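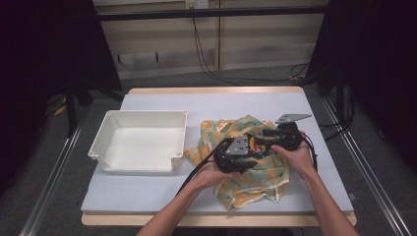 Published gripper comparisons rank hardware by payload, stroke, and closing force. For soft goods those three numbers predict very little, and I think we should stop putting them in the first column of the table.

My case rests on one bench comparison, so its limits should be stated first. We tried two hand-held grippers, a Ruvis and a Seler, on a single task: pick up a crumpled printed cloth from a tabletop and place it in an open plastic box. Each unit got 120 attempts, split evenly between 2 operators. Lacey Whiteley ran one half of each set and I ran the other. The table was covered with a plain sheet, and the cloth was dropped again before every attempt.

On paper the Seler wins. It closes harder and opens wider. On the bench its extra force did nothing, because a thin cloth like ours weighs next to nothing and any gripper on the market can hold it. Failures came earlier, at the moment of contact. A finger that arrives flat pushes the fold away. A finger that arrives at a steep angle catches the cover sheet along with the cloth. The window between those two errors is narrow, and its width depends on fingertip geometry and on how well the operator can feel the table through the body of the tool.

Neither property appears on a data sheet. I would like to see both measured. Fingertip geometry is easy: publish the edge radius and the approach angles at which a single fold of standard cloth can be picked. Feel is harder, but a spring scale under the tabletop gives a usable proxy. Record the peak downward force at contact over a full set. An operator who can feel the surface presses less, and presses by the same amount each time.

The second omission is the cable. A hand-held gripper with a tether is a different tool from the same gripper without one. The cable drags on the cloth, rearranges the folds before the fingers arrive, and pulls the wrist toward whichever side it exits. In our sets the operators adapted to it within 6 or 7 attempts, and that adaptation is the problem. The wrist path they learned is partly a response to the cable. A controller trained on those paths inherits the response, then runs on an arm where the cable is clipped along the links and exerts no such pull.

Đàm's internal note from March argues the opposite: demonstrations should include every nuisance, since variety makes the policy robust. I accept this for lighting and cloth position. I do not accept it for a bias that always points the same way – variety requires variation, and a fixed cable exit provides none. Either route the cable overhead or swap its side halfway through the set.

The usual reply is that buyers want simple numbers. Ukitton's purchasing form has a box for maximum force and no box for contact behavior, so vendors fill in the box they are given. The form can be changed. Until it is, I would treat any gripper ranking for cloth work that leads with force as a ranking for some other job.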